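# 第五章　窗户与室内的光

学习本章以后，读者应该能够说明一个房间的光从哪里来，能够读懂简单的照度记录，并且能够为一个普通的住宅房间选择合适的窗帘。本章需要的数学很少，只有乘法和除法。第二章讲过的“反射率”这个词，本章要经常用到，如果忘记了，请先回去看一遍。

## 5.1 从一个房间开始

我第一次认真地想窗户的问题，是在 Clurinville 租房子的时候。那个房间朝北，窗户不小，可是一年里大部分的时间，下午三点以后我就要开灯看书。楼下的邻居住同样的户型，窗户也同样大，他却很少开灯。我去他家里坐过几次，才慢慢看出差别：他的墙是白的，地面是浅色的，窗台上没有放东西。我的墙是前一个房客留下的深绿色，窗台上摆了两排书。

这个小小的经验里，已经有本章大部分的内容。窗户决定有多少光进到房间里，而房间自己决定这些光能够走多远。很多人以为只要窗户大，房间就亮，这个想法对了一半。

在讲具体的方法以前，我们先把几个词说清楚。

**直射光**，是太阳直接照进来的光。它有明确的方向，会在地上和墙上留下清楚的影子。

**天空光**，是太阳光被大气和云散开以后，从整个天空来的光。阴天的时候，我们得到的几乎全部是天空光。朝北的房间在北半球的冬天，也是依靠它。

**反射光**，是先照到别的东西上，再进到房间里或者到达我们眼睛的光。对面的墙、院子里的地面、窗台、天花板，都能够给我们反射光。

**照度**，是落在一个表面上的光的多少，单位是勒克斯（lux，写作 lx）。注意，照度说的是“落到表面上的光”，它和这个表面看起来亮不亮是两件事情。同样的照度下，白纸看起来比黑布亮得多。

初学的人最容易混淆的，就是最后这一点。我教这门课的时候，每一年都有学生把照度计对着墙，然后说“墙的照度很高，因为墙是白的”。墙是白的，只说明墙把光还回来的多。要量落在墙上的光，照度计应当贴着墙，背对墙面，朝着房间。

## 5.2 光在房间里怎样减少

站在窗前，我们能看见很大的一片天空。向房间里面退一步，看见的天空就少一点。退到最里面的墙，也许只能看见对面的楼，一点天空也没有了。在阴天，某一点能够得到多少直接来自天空的光，主要就看从这一点能看见多少天空。

请读者自己做一次这个练习。坐在椅子上，把头放在平时看书的高度，从窗边开始，一步一步把椅子向里面搬。当窗户的上边刚好把天空全部挡住的时候，在地上贴一小条胶带。把这样的几个位置连起来，就得到一条线，专业的书里叫它“无天空线”。线的外面，可以比较舒服地做细致的工作；线的里面，只能依靠反射光。

这条线受三个因素的影响：窗户上边的高度、对面建筑的高度、对面建筑的距离。窗户的宽度影响比较小。所以在窗户面积相同的时候，高而窄的窗户比矮而宽的窗户能把光送得更深。老房子的窗户常常做得很高，原因之一就在这里，那时候晚上点灯是很贵的。

下面是一位学生 Eirini Katsaros 在四月的一个阴天量到的结果。她的房间有一扇朝东的窗户，照度计平放在桌面的高度。

| 位置 | 照度（lx） |
|---|---|
| 窗台旁边 | 1000 |
| 房间中间的书桌 | 500 |
| 最里面的墙边 | 28 |

从窗台到书桌，照度减少了一半。从书桌到墙边，距离差不多，照度却减少了很多。原因是书桌还在无天空线的外面，而墙边已经在里面了。如果只看前两个数字，我们会以为光是慢慢减少的，于是对墙边的情况做出错误的估计。量房间的时候，一定要量到最里面。

Katsaros 后来把最里面的深色书柜搬走，在同样的位置挂了一块白色的布，又量了一次，得到 193 lx。这一次天空比上次亮一些，所以我们不能说这个变化全部来自白布。两次测量要能够比较，必须同时量室外的照度，然后用室内的数字除以室外的数字。这个比值叫做**采光系数**，5.5 节再详细讲。她的记录里没有室外的数字，这是一个很常见的遗漏，我把它留在这里，请读者记住。

## 5.3 窗帘的作用

窗帘是房间里最便宜、也最容易改变的采光设备。它做的事情有三种：减少光的数量，改变光的方向，挡住外面的视线。选窗帘以前，要先问自己最需要哪一种。

厚窗帘主要减少光的数量。它适合卧室，适合早上有直射光的房间，也适合夜班工作的人。它的缺点是只有“开”和“关”两种状态，中间的状态不好用：拉开一半的时候，一边是很强的光，一边是暗的布，眼睛要不停地适应。

薄窗帘，也就是我们常说的纱帘，主要改变光的方向。直射光碰到纱以后，一部分穿过线与线之间的空隙，一部分被线散开，向各个方向去。所以挂了纱帘以后，地上的影子变淡，边界变得模糊，而天花板和两边的墙常常比以前得到更多的光。

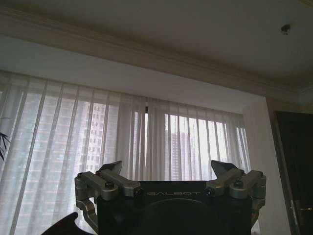 纱的密度对这个效果有很大的影响。太稀的纱，大部分光直接穿过去，影子还是很硬；太密的纱，又把很多光留在了外面。有一个简单的检查方法：把一层纱放在手和太阳之间，看手背上的光斑。如果还能看见清楚的网格，这块纱对直射光的作用不大。如果网格看不见了，而手背仍然是亮的，这块纱就比较合适。

颜色也要注意。白色的纱散开的光最多，但是在朝南的房间里，白纱自己会变得非常亮，坐在对面的人会觉得刺眼。这时可以选浅灰色或者米色。我在一家叫 Mushi 的布店里看过十几种米色，店里的灯是暖色的，它们看起来几乎一样；拿到门口，就分成了偏黄的和偏粉的两组。买纱帘，请一定借一块样布回家，在自己的窗前看，上午看一次，傍晚再看一次。

还有一个问题是褶皱。布店一般建议布的宽度是窗户宽度的两倍。褶皱多，光要穿过的层数就多，每一层都会减少一点。如果房间本来就暗，一倍半已经足够，虽然挂起来没有那么好看。

挂的高度也常常被忽略。前面说过，从窗户上部进来的光走得最深。如果窗帘杆正好装在窗框的上边，厚窗帘即使全部拉开，堆在两边的布和上面的帘头也会挡住最宝贵的那一部分。把杆子装高一点，装长一点，让布可以完全离开玻璃，这一项改变不花什么钱。

## 5.4 天花板和墙

光从窗户进来以后，第一次碰到的表面最重要。对于一般的窗户，这个表面是窗台附近的地面，对于挂了纱帘的窗户，天花板也变得重要。所以天花板应当尽量用白色，表面应当是哑光的。有光泽的天花板会出现窗户的倒影，躺在床上的时候很不舒服。

常见表面的反射率，可以先用下面的顺序来记，从高到低：

1. 新刷的白色涂料
2. 浅色的木头和米色的墙
3. 中等颜色的木地板
4. 红砖
5. 深色的地毯和深色的书柜

初学的人有时候会把所有的表面都做成白色。这样的房间很亮，但是人在里面待久了会觉得累，东西的形状也不容易看清楚。我们的眼睛需要一点阴影来判断形状。比较好的办法，是让天花板和靠近窗户的侧墙保持浅色，让地面深一些，而窗户所在的这面墙也用浅色。最后这一点很多人不明白：窗户所在的墙自己得不到窗户的光，如果再刷成深色，明亮的玻璃和黑暗的墙挨在一起，对比会非常强烈。

Buveck 街上有一所旧的小学，教室的窗框内侧做成斜面，刷了白色。斜面接住从旁边来的光，它的亮度在玻璃和墙之间，眼睛从窗外回到书本的时候，有一个过渡。新的建筑里，墙变薄了，这种做法比较少见，不过在窗边贴一条浅色的木板，也可以得到一部分同样的效果。

## 本节练习

1. 在自己的房间里找出无天空线，画在平面图上。请注明坐着时眼睛的高度。
2. 选一个阴天，在窗边、房间中间、最里面的墙边各量一次照度，同时请另一个人在室外没有遮挡的地方量。没有照度计的话，可以用手机软件 Enum，它的绝对数字不一定准，但是同一部手机前后的比较可以使用。
3. 找两块密度不同的纱，用 5.3 节的方法检查，写下手背上看见的情况。
4. 把窗帘全部拉开，看布还遮住了多少玻璃。如果要把窗帘杆加长，需要加长多少？请画一张草图。

做第二题的时候，请把室外的数字写在表格的第一行。5.5 节计算采光系数，要用到这张表。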